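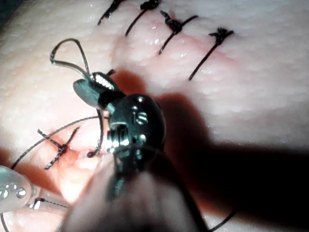 Our nursing program moved everyone to new campus accounts in February, and my shared folders did not survive the trip. I own 354 files that now say "owner unknown," mostly handouts for the skills lab. The one I need back first is the guide to interrupted sutures, the kind in the photo, black thread with a separate knot for each stitch. I can open it, I can print it, I can't edit a comma. Is there a way to claim these without making 354 copies?
Caoimhe Fahy

Elaheh Bahrami
Your old account still owns them, and it's still there, just parked. Ask the help desk to run an ownership transfer from the old address to the new one. Give them both addresses in the first message or you'll spend a day being asked for them one at a time. Ours took 43 minutes for 2,075 files. Sharing links kept working, but comments came across under my old name, so I now appear to argue with myself.
Check your trash before they start - it gets transferred too.

Devo
just make copies, that's what I did

Zomwood
Copies get new links, so every link in your course pages will still go to the old file. Do the transfer. Also, anything in a folder owned by someone else has to be moved by that person, and at our place that person had retired.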